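Robot purchase notebook, Priltomham workshop
July 3, 2023

Finally sat down with the two quotes and a big mug of tea. The question is still what we can buy before the February top-up, and whether we want an arm on the thing straight away or just a base that can find its own way about. Zalar's base comes with the arm bracket already fitted, Yoshida's doesn't, and the bracket alone is 537 pounds (I read that line twice, it hadn't shrunk the second time).

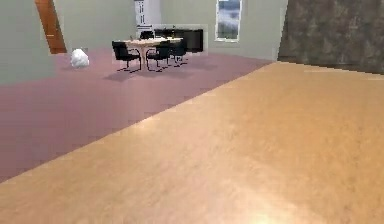

Wheels first, as that's where the money could go wrong. The small casters are in the basic price and the bigger soft ones are 400 extra. I was all for saving that until I spent the morning in the simulated flat. There's the wood floor running up against the pink carpet, then four chairs with thin metal legs round the dining table, and I can't see us wanting to work anywhere simpler than that in real life. So the big wheels go on the list - pencilled, but firmly! The carpet in the Rustcombe test room is thicker than I'd like as well, must measure it.

Next the depth sensor. Both firms offer a cheap one and a dear one, and the dear one has an 8 week wait. My worry is plain surfaces, the cheap ones can get lost when there's nothing to hang on to, so I'd want a loan unit before signing anything. 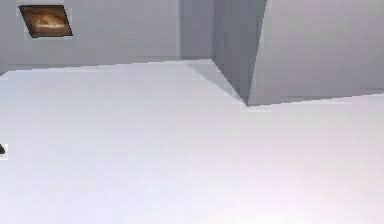 Simulated flat, pale floor and grey walls, one small picture hung high up.

Batteries: one spare, not two. A spare is 53 pounds more from Yoshida than from Zalar, and I can't find a thing in the data sheets to explain it. Will ring and ask. Also need to budget for a proper charging shelf, the extension lead under the bench is not a plan.

That leaves the arm. Reach is what we'd pay for, and I've been going back and forth on whether tabletop height is enough for the first year or whether we'd kick ourselves by the spring.

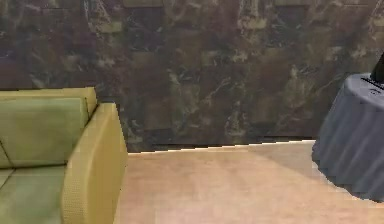 Note left in the margin by a colleague: buy the base now and hire the arm for a month, you'll know by then how much reach you need, and please put the insurance in the total this time. Fair point, I'd left it out again. Asking both firms about hire rates tomorrow, and whether the bracket is included in that or charged on top.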